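How to Oil a Wooden Table at Home

Zerouali Workshop Notes, page 37

Many people write to us that their table became dry and pale after some years. Usually the wood is not damaged. It only needs cleaning, light sanding and fresh oil. You can do this work yourself in one weekend, also if you never did it before.

This guide is for solid wood with an oil finish or with no finish. If your table has varnish, the oil cannot go inside and it will stay sticky on the surface. To check, put one drop of water on a hidden place and wait ten minutes. If the wood becomes darker under the drop, you can continue with this guide. If the drop stays round, read our page about removing varnish first.

What you need

Sandpaper, grit 120 and grit 180
A sanding block
Furniture oil (we use Kenix Hard Oil, but any good oil for tables is fine)
Four or five cotton cloths without loose threads
Mild soap and warm water
Gloves
A metal can with a lid, filled with water

Step 1. Clean the table

Wash the top with a little soap in warm water. Do not pour water on the wood, only use a damp cloth. Kitchen tables have grease near the places where people sit, so wash these places two times. Let the table dry overnight.

Step 2. Sand

Start with grit 120 and always move in the same direction as the grain. If you go across the grain, you make small scratches, and the oil will show them very clearly. Press lightly and keep the block flat, especially near the edges. When the surface feels even under your hand, change to grit 180 and go over everything one more time. Remove the dust with a vacuum cleaner and then with a dry cloth.

Step 3. First coat

Stir the oil well. Do not shake it. Put a small quantity on a cloth and rub it into the wood, again along the grain. Work on one part of the table at a time. After fifteen minutes, take a clean cloth and wipe away all the oil that the wood did not drink. This is the step where most people are too quick. Oil that stays on top becomes a sticky layer, and then you must sand again.

Step 4. Second coat

Wait 24 hours and keep a window open. Touch the surface with a dry finger. If it feels smooth and not sticky, apply the second coat in the same way, but thinner. Old and very dry wood can take a third coat.

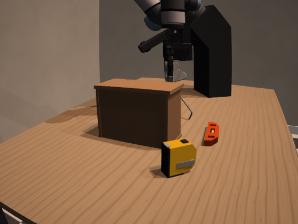
Can I use olive oil from the kitchen?

It is better not to use it. Olive oil does not harden in the wood, and after some weeks it can begin to smell bad. Choose an oil which is made for furniture.

Step 5. Drying and first use

Do not put hot or wet things on the table for one week. Light use is possible after two days. If you need a tablecloth, wait the full week also for this.

Important about the cloths

Cloths with oil can become hot and start a fire without any flame near them. Never leave them in a pile. Put them in the metal can with water, close the lid, and ask your local waste service where to bring them.

For later care, clean with a damp cloth and give one thin coat each year. We do ours in August, when the windows are open anyway.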